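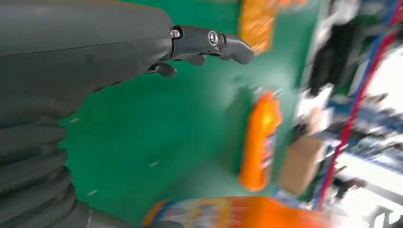

Doigt noir articulé au-dessus d'une surface verte.

Accueil | Archives | Par fil | Par auteur | Précédent | Suivant

Objet : Re: [catalogage] Notices rejetées à l'import, fonds Cirillo
De : Suha Khoury
Date : 2 mars 2024

Bonjour,

Je réponds dans le corps du message de Ghassan. J'ai repris son fichier d'export avec un lecteur hexadécimal, sans passer par Parnance.

> Après la bascule de février, il reste 596 notices du fonds Cirillo refusées
> par Parnance au chargement. Le journal indique seulement « longueur
> incohérente » et s'arrête à la zone 200. L'export vient de Sanis, format
> ISO 2709, encodage annoncé UTF-8.

L'encodage annoncé n'est pas celui du fichier. Sanis inscrit bien 50 en 100 $a, positions 26-27, mais les données sont restées en ISO 5426. On le voit dès le premier titre accentué : l'octet C2 précède la lettre e. En ISO 5426 le diacritique est placé avant la lettre de base, alors qu'en Unicode le caractère combinant se place après. Un décodeur UTF-8 lit C2 comme le début d'une séquence de deux octets, ne trouve pas la suite attendue et, selon son réglage, remplace ou supprime. Dans les deux cas la longueur de zone ne correspond plus au répertoire.

> Qusai pense que le problème vient des articles initiaux, parce que les
> titres commençant par « L' » sont très représentés dans les rejets.

Il y a bien un second défaut à cet endroit. Les caractères de non-classement sont codés 88 et 89 dans le fichier. Convertis en UTF-8, ils doivent donner U+0098 et U+009C, sur deux octets chacun. Le script de Qusai les retire avant conversion sans recalculer le répertoire, ce qui décale toutes les zones suivantes. Je déconseille de les retirer : le tri de l'index des titres s'appuie dessus, et il faudrait les ressaisir à la main.

> J'ai essayé de convertir tout le fichier d'un bloc avec un utilitaire
> système. Même résultat, avec davantage de rejets.

C'est attendu. La conversion d'un fichier ISO 2709 ne peut pas se faire d'un bloc. Le guide porte la longueur totale de la notice et l'adresse de base des données, le répertoire porte la longueur et la position de chaque zone, le tout en octets. Il faut donc :

1. lire la notice en binaire, jusqu'au séparateur 1D ;
2. découper les zones d'après le répertoire d'origine ;
3. convertir chaque sous-zone, en déplaçant les diacritiques après la lettre ;
4. normaliser en NFC ;
5. réécrire répertoire et guide à partir des longueurs obtenues.

Pour l'étape 4, la documentation de Parnance ne dit rien. J'ai chargé deux lots de 200 notices sur la base de test, l'un en NFC, l'autre en NFD. Les deux passent, mais en NFD la recherche sur « édition » ne ramène que les notices déjà présentes. Je retiens donc NFC.

> Reste-t-il des cas qui ne relèvent pas de l'encodage ?

Oui, 48. Pour 27 d'entre eux, la sous-zone 200 $a est absente et le titre a été saisi en 200 $e. Il s'agit de tirés à part catalogués à Pladari avant la reprise du fonds, par un bordereau qui n'imposait pas le $a. La correction est mécanique quand il n'y a qu'un seul $e. Les autres ont un code de langue vide en 101 $a, que Parnance refuse alors que Sanis l'acceptait. Là, il faut ouvrir les documents. Je n'ai pas de règle à proposer, et je préfère qu'on n'affecte pas « fre » par défaut, le fonds comportant de l'italien et de l'arabe translittéré.

À propos de la translittération : le point souscrit et le macron sont bien présents dans la source. Ils survivent à la conversion si la table est complète. Celle qui circule sur la liste ne l'est pas, il y manque le rond souscrit et la cédille renversée. Ma version corrigée est dans le répertoire partagé, à côté du script.

Ghassan, peux-tu relancer l'export depuis Sanis sans l'option de dédoublonnage ? Elle fusionne les 700 et 701 quand la forme d'autorité est identique aux diacritiques près - j'ai trouvé le cas sur plusieurs actes de colloque. Je ne chargerai rien en production avant d'avoir ce nouveau fichier.

Cordialement,
Suha Khoury

Commentaires

Hadi Hijazi
Table récupérée, merci. Chez nous le tréma était codé tantôt C8, tantôt C9 selon l'année de saisie. À vérifier avant de convertir.

Ayman Yammine
Le script suppose un seul séparateur de zone en fin de notice. Nos exports en contiennent parfois deux, j'ai dû ajouter un test.

Qusai Rizk
Bien vu pour le répertoire. J'ai retiré l'ancienne version de mon script.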